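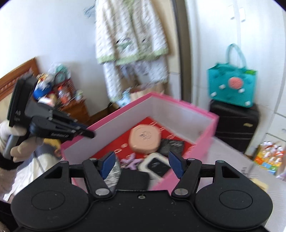
Print this page | E-mail this page

Flerkside Workshop Course
Handout 4: Looking after the hand-held gripper

Welcome back, and thank you to everyone who stayed late last time to finish the wiring sheet. This handout covers the daily and monthly care of the hand-held gripper. It goes with the practical, so please bring it along (on paper if you can, as screens and greasy thumbs don't mix very well).

I always like to start with the plain business of getting to know the tool. Hold it in your usual hand and work the fingers slowly, all the way open and all the way closed, five or six times, before you reach for a screwdriver. You want to feel an even pull the whole way along. If there's a little catch in the middle of the travel, write down where it comes, and do the same for the other unit if you are working as a pair.

1. Dusting

Matte black housings show every speck, and that's a kindness to us, even if it doesn't feel like one! Specks on the outside are harmless, but they tell you what kind of air the tool has been living in. Anything used near bedding, knitwear or cardboard will sooner or later pick up lint around the pivots. Use the soft brush, working outward from the middle. Please don't blow on it, and please don't use the air line, which drives the fluff further in.

2. Pads

The fingertip pads do all the touching, so they wear first. Wipe them with a damp cloth and let them dry. Then close the gripper gently on a strip of paper and tug. The paper should hold evenly from one edge to the other. A pad that lets go on one side is either worn or sitting crooked, and nine times out of ten it's crooked, so loosen it, seat it again and repeat the test before you open a new packet. Replacement pads are order number 424 in the Raltley stores book.

Change pads in pairs. I know the good one looks as if it has months left in it.

3. Pivots and screws

Check each pivot for side play by holding the housing still and rocking the arm with one finger. A tiny movement is fine, a click is not. Screws should be snug, and by snug I mean finger and thumb on the short driver, never the long one. We lost a housing in April to somebody's very strong wrist (no hard feelings at all).

4. Opening and closing count

The Nutudik logger keeps a running count of closings. At 1000 closings, do the full check in sections 1 to 3, even if the tool feels perfect. Write the count in the book next to the date, then reset it. The highest I have ever seen on a single set of pads was 1778, and they were in a sorry state by then.

5. Trying it out on real things

When everything is back together, give the gripper a mixed box to work on. Choose items that are flat, rounded, shiny and pointed, and let them lie as they fall. Flat square packets are the hardest, particularly near a wall of the box where one finger has nowhere to go. Pick each item up, hold it for a slow count of five, and set it down again. Note any slipping.

For next time: read handout 5, and bring your filled-in check sheet (form 87).

Shared 6 times | 2 comments

Flerkside Workshop Course, Raltley | Contact the course office | Back to top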